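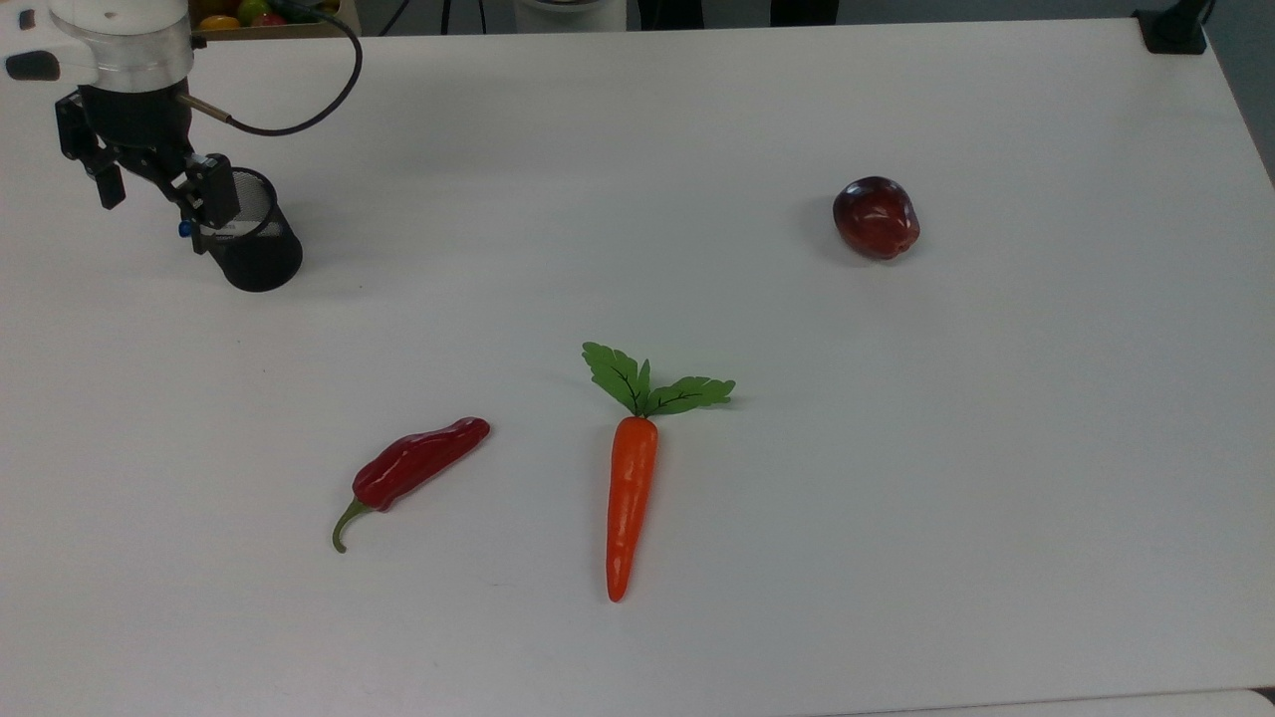
Wendolen remix, session notes
January 7, 2019

Picked up the Wendolen track again after the break. Pui-shan Tang sent over the new guest vocal and wants it in place of the second verse. The old version had her humming under the chorus and nothing else, so most of the arrangement needs to move.

Imported her stems. They came in at 48k and the session is 44.1, so I converted copies and left the originals in the Incoming folder. Her takes are named 2 and 4. No idea what happened to the others. Take 4 is the better performance. Take 2 has the cleaner ending on "over the water," so I comped that line in. The edit is on the breath before "over" and I can't hear it on headphones. Check on the monitors.

Vocal chain
High pass, then a dip at 400 Hz where she gets boxy on the low notes. Tried a small boost at 1000 as well and took it out again, it made the consonants bark. Slow compressor first, faster one after it, neither doing much. Plate reverb on a send, short. The long hall from the Nellalgate mix sounded wrong here. That song has space in it and this one is busy all the way through.

Verse two
Muted the guitar. The bass line was written around the old melody and now clashes on the third bar, where she goes up and the bass holds the flat seventh. Moved the bass note to the root for now. Pui-shan Tsang played the part and should probably have a say before it gets printed. Mailed her a bounce.

(For anyone reading the folder: Tang is vocals, Tsang is bass. Please write surnames on the files. There are already a couple labeled "PS final" and they are different instruments.)

Drums
Still using the Bandara loop under the live kit. They drift apart in the bridge. Cut the loop into bars and lined it up by hand to the snare. The last bar before the chorus is still a hair late and I kind of like it. Leaving it alone until somebody complains.

Swapped the kick sample, then put the old one back. The new one had more low end but it covered the bass on small speakers.

Bounces
Full mix, instrumental and a vocal-up version are in the Drakasetti folder with the rest of the EP. No limiter on any of them. The rough that went out in the group mail did have one, so these will sound quieter next to it.

To do
Ask Tang whether the ad-libs at the end are meant to be kept or were just her warming down.
Re-record the tambourine, the left side has a chair creak in it.
Try the outro without the pad.
Lyrics sheet for the sleeve, needed by February.
Back up the session before opening it in the new software version.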